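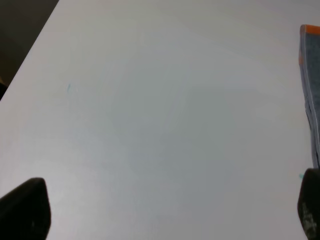

Kelleo desk top, white, one month in

Bought this to replace the old pine thing that wobbled every time I leaned on it. It's the plain white top, sold on its own, and I put it on the trestles I already had. Paid 25 for delivery on top, which stung a bit, but it's a big heavy item and two blokes carried it up the stairs so fair enough.

Writing this on my lunch so excuse the rush.

The surface

Matte. Properly matte, no shine off the lamp. I wanted that more than anything as the old one threw glare straight up at me all afternoon. On a grey day the white goes a bit blue, near the window it's brighter. Doesn't bother me, might bother you if you're matching it to cream walls. No grain, no pattern, just flat and smooth. Paper slides about on it more than I'd like. Mouse works fine without a mat.

Marks

Right, the bit everyone wants to know. It shows everything. There's a tiny teal streak on mine, felt tip I think, and on a plain white top your eye goes straight to it. Small as it is I see it every time I sit down. Haven't gone at it with anything strong yet. The leaflet says warm water and a soft cloth, nothing gritty, so I'll try that first and then ask Ximena Ponce, who got the same top before I did and has kids and pens in the house.

Tea rings come off if you catch them the same day. Left one overnight and it took a good bit of rubbing but it went. Pencil wipes away with a damp finger. Haven't tried biro and dont intend to.

Size

Big. Bigger than I pictured from the listing. Measure your room, then measure it agian. I've got space to spread out and still keep the upright bits and bobs over at one side, the dark blue-grey one with the orange top lives there and I like a bit of colour against all that white. Put two people at it and you won't be elbowing each other. Dulce Huerta came round to do her cutting out for a cushion cover and said she'd have it off me tomorrow.

Putting it together

Nothing to it if you have legs already. No holes drilled underneath on mine, so you need to make your own, and the leaflet is no help whatsoever there. 10 minutes with a drill. Mark up first, go slow, tape on the bit so you don't come through the top. If you're buying their legs as well I gather the screws come in the box but can't swear to it.

Gripes

Corners. They're sharpish and I've caught my hip twice. Packaging was far too much polystyrene, took ages to get it all in the car for the tip. And the customer line kept me hanging on when I rang to ask about the holes, gave up in the end.

Also fluff and dust, you will see it. I wipe mine most mornings.

Would I buy it again

Yes. Flat, solid, no wobble, easy on the eyes. If you're messy with pens get a darker one or put a mat down. Four stars, would be five with rounder corners.

Will come back and add a line if the teal mark shifts.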